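How I Clean My Hairbrushes (Round Ones Too!)

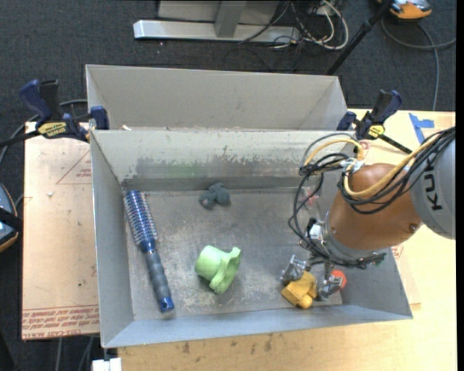
A blue round brush in one of the gray metal bins.

I put off writing this one for ages because it felt too silly to be a whole post. It's cleaning a hairbrush! You pull the hair out! But I mentioned it in passing back in December and got more messages about it than I did about the entire bathroom makeover, so okay, let's talk brushes.

A little background. I have long, thick hair that sheds like a golden retriever, and I use product. Mousse at the roots, a bit of Lulance smoothing cream on the ends, dry shampoo on day three (and day four, let's be real). All of that ends up in the brush. For years I'd yank out the big wads of hair and call it done, and then wonder why my hair looked kind of dull an hour after I washed it. There was gray fluff down at the base of the bristles. You know the fluff. It's lint and dead skin and old dry shampoo, and I was brushing it right back into clean hair every morning. Gross, sorry.

So now I do a quick pull-out once a week and a real wash once a month. The wash takes me maybe fifteen minutes of doing anything and then a night of drying.

What you need

A rat tail comb (the pointy end is what you're after)
Small scissors, the kind for nails or embroidery
An old toothbrush
A sink or a dishpan
Shampoo, any cheap one. I use the big bottle of Wistis clarifying that I didn't love on my actual hair
Baking soda, a teaspoon or so
An old towel

You can buy a special brush-cleaning rake, and I have one, and it's fine. The comb does the same job. If you've already got the rake then by all means use it.

Step 1: Get the hair out

On a paddle brush or a flat brush, slide the tail of the comb under the mat of hair near the handle and lift. Work your way up to the top. If you're lucky the whole thing peels off in one sheet, and it is weirdly satisfying.

Round brushes are the hard ones, because the hair winds around and around the barrel and pulls itself tight. Don't tug at it! I bent a whole row of bristles that way on a brush I'd had for two weeks. Take your little scissors and snip the hair in a straight line from one end of the barrel to the other, going between two rows of bristles. Keep the tips of the scissors pointed along the barrel so you aren't stabbing at it. Once that line is cut, the hair has nothing to hold on to and you can lift it out in sections with the comb.

Do this part dry. Wet hair clings to everything and you'll be there all night.

Step 2: Knock out the dust

Take the dry toothbrush and scrub between the rows over a trash can. Hold the brush upside down so the fluff falls away from you. If I've been heavy on the dry shampoo, I get a regular snowfall out of this.

Step 3: Figure out if it can be soaked

Please don't skip this one, it's where brushes get ruined.

Plastic brushes with no cushion: soak away.

Brushes with a rubber cushion and a tiny air hole: don't put them under. Water goes in through that hole and stays in there, and you'll get a musty smell that never really leaves. Ask me about my old paddle brush. Just dip the bristles and keep the pad above the water.

Wooden handles or wooden barrels: no soaking at all. Use a damp, soapy toothbrush and wipe it dry right away. The wood swells and the finish goes cloudy.

Boar bristle: same as wood, quick and gentle, and leave out the baking soda.

Round brushes with a metal or ceramic barrel: these vary. Lots of them are hollow with vents, so water will run through and back out again, but the handle can be a separate piece that's glued on. I swish the head and keep the handle dry.

Step 4: Wash

Run warm water, not hot. Hot water can loosen glue, and I've had a bristle tip melt-ish on me (I had poured from the kettle, so that one was my own fault). Squirt in some shampoo and stir in the baking soda until it's dissolved.

Soak the ones that can take it for ten minutes. Swish and dip the rest. Then go back in with the toothbrush and scrub from the base of the bristles out to the tips, one row at a time. Along the edges is where the gunk hides, and also the spot where the head meets the handle. If there's a hard waxy ring there, the tip of the comb will pop it off.

Change the water if it goes cloudy. Mine always goes cloudy.

Step 5: Rinse and dry

Rinse under a gentle stream with the bristles pointing down. Shake it hard a few times over the tub. Then lay it bristles down on the towel and leave it overnight. I used to stand mine up in a cup, and the water ran straight down into the handle, so bristles down it is.

Don't use the blow dryer to hurry it along. I know, it's right there. Cushions can warp, and you'll mostly just blow water deeper inside.

A few things people ask me

Can I put it in the dishwasher? I wouldn't. I did it once with a cheap Drurus vent brush and it came out shaped like a banana.

How often, if my hair is short? Every couple of months is plenty if you don't use much product. If you're in dry shampoo every day, go monthly like me.

What about vinegar? It's fine for a plastic brush that smells. Equal parts white vinegar and water, a short soak, then rinse really well or you'll smell like a salad.

When do I throw it out? When the bristles stay bent or the little ball tips are missing. Those bare tips are scratchy and they'll snag your hair. I get a few years out of a good one, much less out of the travel size.

Do combs count? Yes! Toss them in the same soak when the brushes come out. Hair clips too, as long as there's no fabric on them.

If you try the scissors trick on a round brush, leave me a comment, I want to hear how much hair came off. Next week I'm doing makeup sponges, and I already have opinions.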